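Let the Children Be Bored

By Tharun Mudaliar

When I was a boy in Irnura, the summer holiday was 60 days long and my parents had no plan for any of them. My mother gave me breakfast and opened the door. What I did until lunch was my own problem.

Now I am a father of two, and I live in a town where every child has a timetable. On our street there is swimming, chess, violin and a maths club called Kulkarni, which costs 75 pounds each month and gives homework also in August. I do not laugh at these parents, I was one of them. Last year I paid for three clubs and I drove to all of them, and in the car my daughter asked me what she was supposed to do when we arrived home. She was nine. She really did not know.

I think an empty afternoon is a thing a child must learn, like riding a bicycle. The first hour is terrible. There is complaining, lying on the floor, opening of the fridge. In the second hour something usually starts. My son once spent a whole afternoon building a post office from shoe boxes, and he made 100 stamps for it, each with a different fish.

Some friends tell me that this is easy to say for a person with a garden. It is a fair point. We have only a small yard, but I know that many families do not have even this, and a parent who works until six needs a safe place for the child. For them a club is a help, and I would never want it closed. 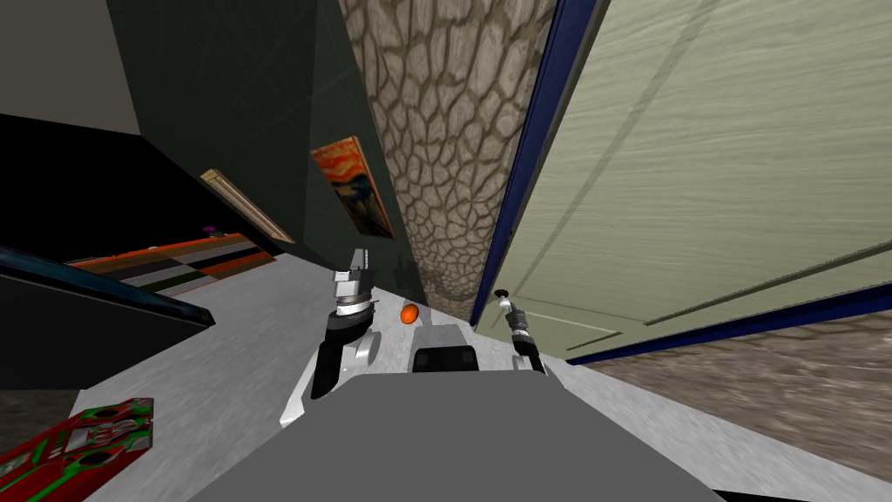

My quarrel is with the idea that a free hour is a wasted hour. I hear it at the school gate every September, when we compare what the children did, and the mother who answers "nothing much" says it very quietly, as if she had forgotten to feed them.

This year we kept the swimming and stopped the rest. My daughter still complains – yesterday for most of the morning – and then she went to look for string.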